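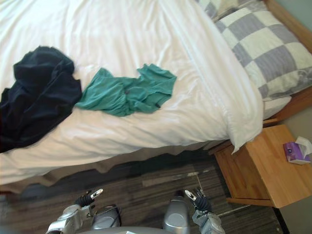 Hanstead House Residents' Meeting
Minutes, May

Start: 7:00 p.m., ground floor lounge
Present: 18 residents, plus the building manager

1. Minutes of the last meeting
Approved with one correction. The bike room key deposit goes to the front office, and the desk at Jara Court does not take it.

2. Laundry room
Two of the dryers are still out of service. Dinent has ordered parts and expects to fit them before the end of the month. Residents on the third floor asked for later hours. Agreed to try a 10 p.m. closing until the next meeting. Clothes left in a finished machine may be moved to the table by the next person waiting. Please do not put them on the floor.

3. Storage and closets
The manager has a quote from Sindon for new closet rods and shelves in the one-bedroom units. Several residents said the current rods sag under winter coats. One asked if the work could be done without emptying the bedroom. The manager will check and post the answer by the mailboxes.

4. Heating
The boiler will be off for nearly 3 hours while the valve is replaced. Date to follow. Space heaters can be borrowed from the office.

5. Parking
The line painting is done. The loading space by the side door is for loading only. Long discussion about visitor passes, no decision. Carried over.

6. Other business
A resident offered a box of hangers, free to anyone. They are in the lounge cupboard.

Meeting closed at 8:20 p.m. Next meeting in June, same room.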